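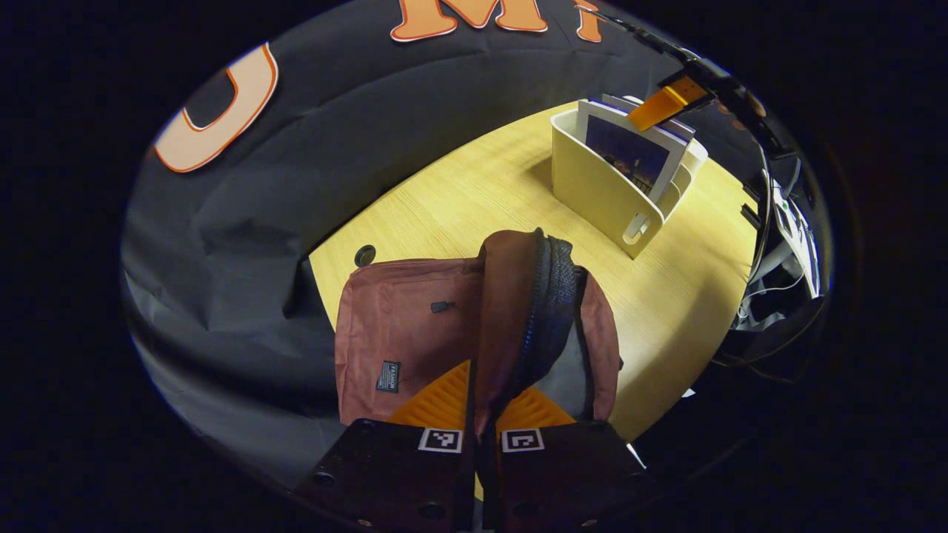 4. Apertura e inspección de la mochila antes del primer uso

Esta sección se aplica a las mochilas de tejido de la serie Esau con compartimento principal de cremallera. Para los modelos Vollus con cierre enrollable, consulte la sección 6.

4.1 Preparación de la superficie

1. Despeje una mesa estable y de superficie lisa. La superficie libre debe superar en 20 cm el contorno de la mochila por cada lado.
2. Limpie la mesa con un paño seco. Retire grapas, virutas y cualquier resto que pueda introducirse entre los dientes de la cremallera.
3. Coloque la mochila tumbada, con las correas hacia abajo y el panel frontal hacia arriba.
4. Extienda las correas hacia los lados. No las deje enrolladas bajo el panel trasero.

NOTA: En mesas de madera sin barnizar, interponga un paño de algodón claro. Los tejidos de color granate pueden transferir tinte durante los primeros usos.

4.2 Apertura del compartimento principal

1. Localice el tirador de la cremallera principal. Los bolsillos auxiliares disponen de tiradores propios, de menor tamaño; no los confunda con el principal.
2. Sujete el tejido junto al extremo cerrado de la cremallera y desplace el tirador en paralelo a los dientes.
3. En los tramos curvos, reduzca la velocidad y acompañe el giro con la mano de apoyo.
4. Abra la cremallera hasta el tope inferior.
5. Levante el borde del panel por el tejido y sepárelo del cuerpo hasta dejar a la vista el interior gris.
6. Compruebe que la tira de malla oscura contigua a los dientes no ha quedado atrapada. Si está arrugada, alísela con los dedos en dirección al tope.

PRECAUCIÓN: No levante el panel tirando de la cremallera ni de la malla. La costura que une ambas piezas no está dimensionada para soportar carga en sentido transversal.

4.3 Inspección

Realice las comprobaciones con luz lateral. Si la luz es cenital, incline ligeramente la mochila.

Dientes: recorra la línea completa en ambos sentidos. No debe haber dientes ausentes, girados ni separados de la cinta.

Malla: busque hilos sueltos y perforaciones. Las arrugas de transporte son admisibles.

Costuras perimetrales: revise las esquinas superiores redondeadas del panel y la unión con el lateral curvo. Una puntada saltada es admisible; dos consecutivas no lo son.

Ribete interior: debe seguir el borde del lateral sin ondulaciones ni tramos despegados.

Etiqueta exterior: la etiqueta negra cosida, con la palabra "FASHION", debe estar fijada por todo su contorno. No la descosa.

Tejido: las marcas de plegado desaparecen con el uso. Los cortes y las zonas con trama abierta son motivo de devolución.

Anote el resultado en la ficha de recepción Flandach, casilla 31. Las observaciones sobre la cremallera se anotan aparte, en el reverso.

4.4 Eliminación de polvo

1. Cierre los bolsillos auxiliares.
2. Cepille el panel frontal con un cepillo de cerda blanda, desde el centro hacia los bordes.
3. Cepille los dientes con la cremallera abierta.
4. Vuelque la mochila y sacuda el interior.
5. Pase un paño ligeramente humedecido por el forro. Deje secar la mochila abierta a temperatura ambiente.

PRECAUCIÓN: No utilice disolventes, lejía ni aire caliente. No introduzca la mochila en la secadora.

4.5 Cierre y almacenamiento

1. Rellene el compartimento principal con papel sin imprimir hasta que el panel recupere su forma.
2. Enfrente los dos bordes de la cremallera antes de mover el tirador. Si ofrece resistencia, retroceda unos centímetros, libere el tejido y repita.
3. Pliegue las correas sobre el panel trasero.
4. Introduzca la mochila en una bolsa de algodón 100 % transpirable.
5. Guárdela en posición vertical, sin peso encima. En las estanterías Massawe, utilice únicamente los niveles inferiores.

NOTA: Si la mochila va a permanecer guardada más de una temporada, repita los pasos de 4.3 antes de volver a utilizarla.

Revisión de esta sección: 19 de abril de 2022. Sustituye a la hoja 2.008.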